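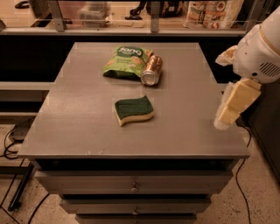 What does this report cover?
It covers the second phase of the Osar shared rooms project, from the start of the grant period to the end of October, and deals only with the furnishing and daily upkeep of the refreshment areas.

Progress to date

The grant of £2000 was awarded for the repair and equipping of refreshment areas at two sites, Urquijo and Toter. Work at Urquijo is complete. The grey metal drawer cabinets have been retained in place of new units, as the drawers were found to run well and the tops, although scuffed in places, remain flat and sound. The saving has been moved to the cleaning budget, where demand was higher than forecast.

A clearing routine is now in use. Cabinet tops are to be cleared and wiped at 4 pm. Snack packets and drink cans are sorted into separate bins, and sponges are returned to the sink. Compliance was uneven in the first weeks – particularly after evening bookings – and printed reminders have been put up. Of 46 checks made in the period, most found the tops clear at the set time.

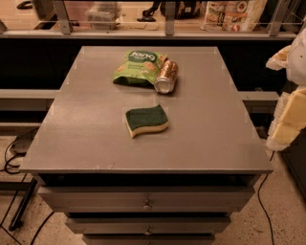

Who is responsible for clearing the cabinet tops?
The group holding the last booking of the day is responsible, and the duty is set out in the booking form.

Toter is behind schedule. Delivery of bins from Cetik was delayed, and the drawers there have still to be emptied and labelled. We expect both tasks to be finished within the next reporting period.

Expenditure and next steps

Total project spending, including our own contribution, stands at £2604. No further funds are requested at this stage. We ask the funder to approve the transfer to the cleaning budget described above. Repainting of the cabinets has been considered and deferred – the marks are confined to the surface and do not affect use.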